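Motion Planning / Controls Software Engineer (full time, on site)

Skokano Robotics, Manipulation Software Group
Posted December 30, 2020
Req. 1787

We need one more person on the planning side, soon. Team is small, the backlog isn't. Start date is flexible but earlier is better, July at the very latest.

What the group does: software for arms that move small parts between bins. Planner, controllers, perception, plus all the tooling that glues them together. In-house stack is called Lulik. C++ core, Python on top, some old scripts we would like to see gone.
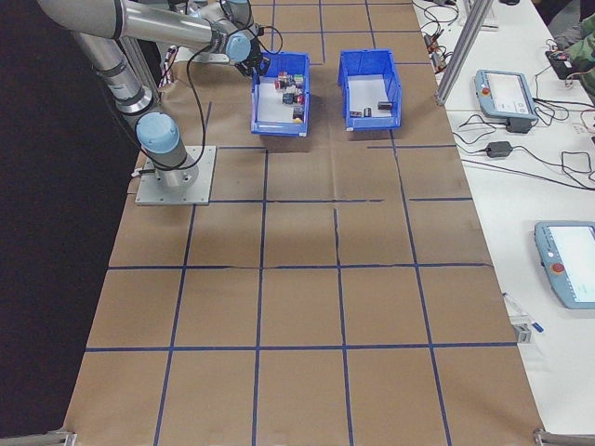 The planner is where you'd spend most of your first months. Right now it handles single-arm moves fine and gets slow once the goal is down inside a bin, walls on every side. With a gripper hanging right over the corner of a bin like that, a small error in the bin pose is a collision, and the current fix is a fat safety margin that throws away good grasps. We want real clearance checking against the bin model. Cable too, if you can stand it. The one looping down from the wrist is not in our collision model at all.

Things you'd own in year one:

Trajectory generation and time scaling for both arms
Collision checking, bins and cables included
The replay tool (Tan), which takes a log and runs it back against a new planner build
Getting the nightly test set from 32 pick sequences to 100
Writing some of this down. Docs are thin

You would work close to the perception people, who hand you object poses on the taped grid. Poses come with a confidence value that the planner curently ignores. Somebody should fix that. You, probably.

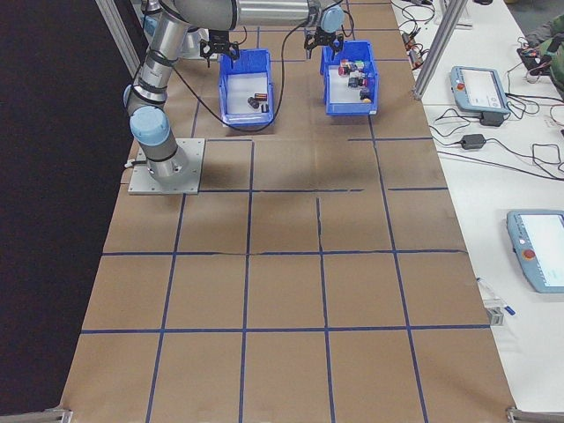

Who we're looking for

Solid C++, decent Python. Has shipped or maintained a planner or a controller that ran on real hardware, simulation only is a harder sell. Knows kinematics well enough to debug a bad IK solution from a log. Comfortable with a teach pendant or willing to get comfortable fast. Reads other people's code without rewriting it on day one.

Nice to have: two-arm coordination, grasp planning, real-time Linux, any time spent on calibration.

Degree: don't much care. Show us code.
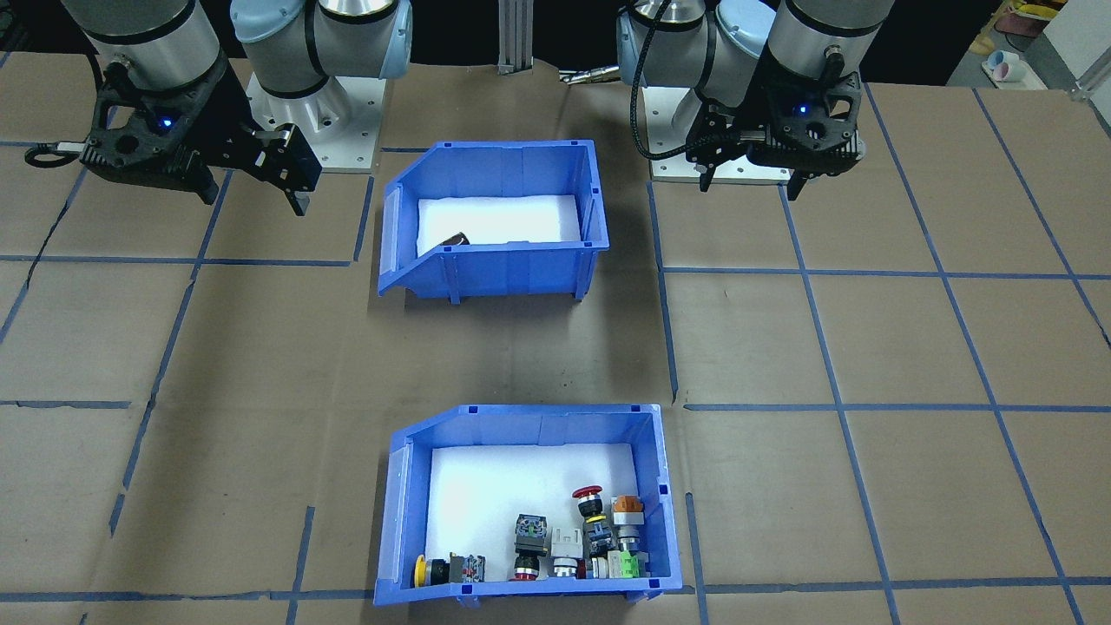
Perception has an opening comming too, so mention it if you lean that way. Same application, same address. The work there is segmentation and pose for parts that sit close together. Buttons and switches crowded up along the front wall of a bin, a tall red mushroom-head e-stop next to an orange-capped button, that kind of thing. Parts that touch get merged into one blob more than we'd like. Depth on shiny collars is bad. If you've fought with either of those, say so in the first paragraph.

Practical stuff

Full time, on site at the Ullitz building, hardware hours shared with the perception group. Some remote days once you know the setup. On-call for the test cells rotates, one week at a time. Health, dental, paid leave, relocation help if you need it. Pay range goes out with the first reply, ask if it doesn't.

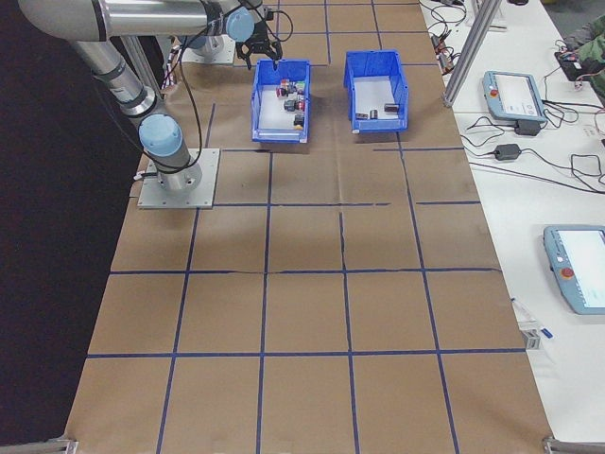 Bin-to-bin test cell, Manipulation Software Group.

How to apply

Resume plus a link to code, or a short write-up if the code is not yours to share. No cover letter needed, 10 lines in the email is plenty. Put the req number in the subject line. Send to Precious Yap, planning lead, through the Skokano careers page.

Process is a phone call, a paid take-home on a recorded log, then one day on site with the arms. No whiteboard puzzles. We read applications as they arrive and the post comes down when the seat is filled.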